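**Anyone else's work bringing in sorting arms?**

**beadbench_2** – 23rd April

Long one, sorry. I sort and pack findings and bracelets for Griltov, mostly from home with a day at the Skimmont unit when stock's low. They've bought a Javilum line for the simple picks, and those of us on piece rate are now training it with the hand grippers. One charm, one pearl, into the bin, open up, start over.
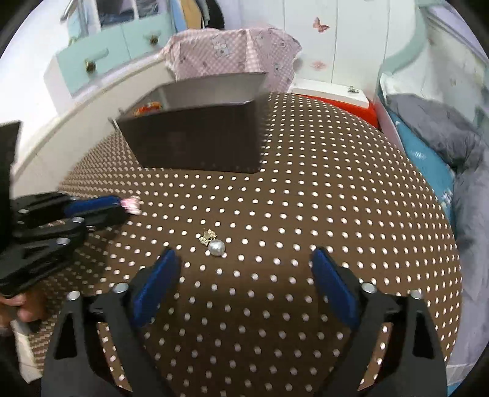 I was dead against it in February. My hands are less sore now, I'll give it that, but I'm slower with the grippers than with my own fingers and the rate sheet hasn't caught up. Target's 2,000 picks a fortnight. Has anyone got theirs moved to hourly?

**duggan_nights**

We did at Duggan, after 8 weeks of nagging. Ask for it in writing. The line took the boring bags and I got put on checking and repairs, and I like it better. No way I'd go back.

**oldpliers**

Good for you, but checking is fewer people. There were a lot more of us on my bench before. You're teaching the thing your job and saying thanks for the sore hands.

**beadbench_2**

Yeah, I go back and forth on that. The loose charms I'm happy to hand over. Bracelets are another story – they swing, they catch on each other, and the colour matching is all by eye. I did a whole tray of them this arvo and can't see the line coping any time soon.

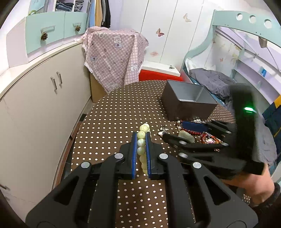

**tanglewire** reckons that's wishful thinking, and I'm afraid I do. Ours was hopeless with cord until it wasn't. Get the hourly rate sorted while they still need you for the fiddly stuff.

**duggan_nights**

Agree with that bit. Ask about retraining in the same email.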